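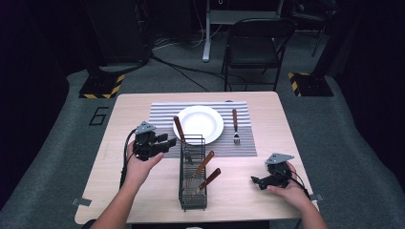 Table 6 at Driltico, with a place setting under way and the cutlery caddy in front of the plate.

Setting the table, one segment at a time

The hard part of teaching a robot to set a table is deciding where one action stops and the next one starts. That is the view of Isauro Ponce, who leads the software group at Driltico, and most of his working day goes into that question.

His team records people doing household jobs with a pair of hand-held grippers, one in each hand. The recordings are then used to train a control policy, the piece of software that looks at camera images and decides where the grippers should go next. Table setting is one of the main jobs on the list. The layout is simple: a striped placemat, a plate, and wood-handled cutlery that has to come out of a wire-mesh caddy and end up in the right place on the mat.

A recording by itself is a long stream of images, gripper positions and jaw openings. The program that turns it into something useful is called Likmont. Ponce started it as a small script for trimming dead time off the ends of files. It now does the syncing, the cutting, the labeling and most of the checking.

"People ask about the model," Ponce says. "The model gets changed twice a month. Likmont is what we live in."

Cutting up the work

When a recording comes in, Likmont first lines up the streams. The cameras and the gripper sensors run on separate clocks, and the clocks drift. The software looks for moments when the jaws close sharply, finds the same moment in the images, and shifts one stream to match the other. If the two still disagree by more than 30 milliseconds, the file is held back and a person has to look at it.

Next it makes the cuts. The first version cut wherever the gripper slowed down. This worked well for plates and badly for forks. People slow down several times when they pull a fork out of a caddy: once as they reach the handle, again as they close on it, and often once more when the tines catch on the mesh. The old version turned one fork into four separate actions, and a policy trained on those files tended to stop halfway and wait.

The current version looks at both hands together. If the left gripper is steadying the caddy while the right one pulls, Likmont treats that as one action with two parts, and it will not cut until both have let go. Ponce wrote that rule over a long weekend in August and has been patching it ever since. It still fails when someone passes a utensil from one hand to the other, so handovers are marked by hand.

Seeing through the mesh

Perception is Glenys Penry's side of the project. She came to Driltico from a company that sorted fruit, and she says fruit was easier.

A wire basket is an awkward thing for a camera. The depth estimate jumps between the wire, whatever is behind the wire, and the table beyond that. The business end of each utensil is down inside, so the software sees a handle and has to guess whether it belongs to a fork, a knife or a spoon. When the handles all match, the guess is not worth much.

Penry's fix was to stop guessing so early. Her module, called Esquivel, keeps a list of possible answers for every handle it finds and carries the list forward. Once the utensil is out and the metal end is in view, the list collapses to one. The label is then written back to the start of the action. That only works on recorded data, where the software can look ahead. On a live robot the planner gets the whole list and picks a grasp that would be safe for any of the items on it - usually a pinch high on the handle, then a short straight lift.

The lift is where the planner earns its keep. Pulling at an angle drags the basket along. The planner now estimates which way a handle leans and pulls along that line for the first part of the motion, before it does anything else. Penry tested the change on 500 simulated pulls before it was allowed near a real table. She did not get much sleep that week, she says, mostly due to a units error in the simulator that had the caddy weighing as much as a car battery.

Keeping the bad takes

A full session of table setting gives the group 800 segments to review, and reviewing is slow. Likmont scores each one and puts the odd ones at the top of the queue. A segment can be odd for taking too long, for a jaw that closes on nothing, or for ending with an item outside the placemat.

Driltico used to delete these. It now keeps any segment where the person made a mistake and then fixed it, and tags the two halves separately. A policy that has only seen clean work has no idea what to do when a fork slips. Ponce keeps the share of recovery segments at 10 percent of the training set. He tried more, and the policy started fumbling on purpose so it could recover.

The next release, which the team calls Drokholm, moves the scoring onto the recording machine, so that a bad clock or a stuck jaw sensor shows up while the session is still going. Penry also wants it to flag caddy positions that have already been recorded many times. The screen layout for that is still being argued over. Ponce wants a map of the tabletop. Penry wants a single number in the corner, in large type, that can be read from across the room.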